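Block Bins: Sorting, Cleaning and What to Do With the Odd Ones

9 March 2020

The block bins in the Lollmont workroom get more use than anything else on the shelves, and the questions about them keep coming in. Most are about the same few points, so they are collected in one place for this issue.

First, the bins themselves. Please leave the blocks in the open gray bins and don't move them into the lidded tubs from the Fovton order. The tubs stack well but they are deep and narrow, and people end up tipping the whole lot onto the carpet to find one piece. A wide bin on a table lets you see what you have. If a bin has to come off the table, carry it with both hands under the base. The walls flex when you lift by the rim.

Second, colors. Mixed bins are fine for daily use. When blocks go back to the storeroom they should be separated, green with green and red-brown with red-brown, in the labeled trays in room 201. The trays hold 8 blocks each. Don't force in a ninth - start another tray and put a slip of paper in it with the color and the bin it came from.

Third, cleaning. Wipe blocks with a damp cloth and let them dry on a towel before they go back. No spray cleaner on the painted parts of the bins. The Lindqvist catalog lists a touch-up paint for white panels and we have one can of it, but it needs two coats and a full night between them, so ask at the desk before you open it. Bare patches do no harm to the blocks and can wait until the May cleanup.

Tape is a different matter. Where a seam has been taped, check that the ends are lying flat, and press down anything that has lifted. If it won't stay down, peel off the whole strip and put on a new one. Short patches over old tape collect dust and come loose again within days.
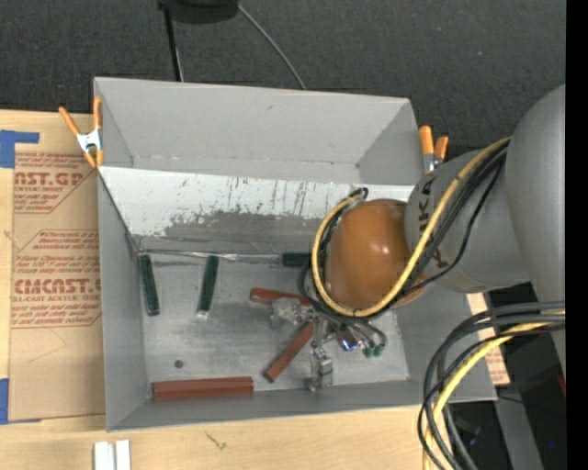

With the green blocks up against the foot of the slope and the red-brown ones lower down, a bin like this one can be sorted by color in a minute. Take the pieces by the wall first, as they are easiest to miss when you are in a hurry.

One reader wrote in to say that the trays are the real problem, that eight to a tray is too many once the blocks have been put in crosswise, and that two trays half full would be quicker to check than one packed tight. The same note asked for the labels to go on the short end, where they can be read from the storeroom door.

The labels will be moved. The number per tray stays as it is until the Pomivmont shelving is up and we know how much room there is. Spare slips and tape are in the top drawer by the sink.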